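Getting Fans to Reply: Social Media Posting for the Hemow Roller Derby League
Final project report, Sports Communication
July 1, 2023

Our project looked at how a small sports league can get more replies on its social media accounts. We worked with the Hemow league, which has 2 teams, Gevell and Quintana. Likes and shares were recorded but are not covered in this report.

The league account had 2554 followers when we started in November. Most posts were score updates and ticket links. We read through the last 113 posts and sorted them by type. Score updates got the fewest replies. Posts that asked fans something, such as which jersey the team should wear at home, got the most. 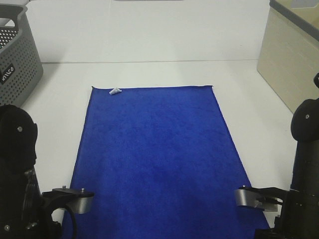

Does posting more often lead to more replies?
Posting time and topic mattered more in our results. Extra posts on the same day mostly split the same replies between them.

For the second half of the project we wrote a posting plan. Each bout got a preview with a question for fans, one update at halftime, and a short skater interview afterward. We kept drafts in Vulach, a shared calendar tool, so the league could change the wording before anything went out.

Our goal was 500 replies for the season and we did not reach it. The Gevell interviews did well. The Quintana ones were posted late twice and drew very little. Halftime updates were skipped at away bouts where the phone signal was poor. We also did not separate replies from skaters and their families from those of other fans, which makes the totals harder to read.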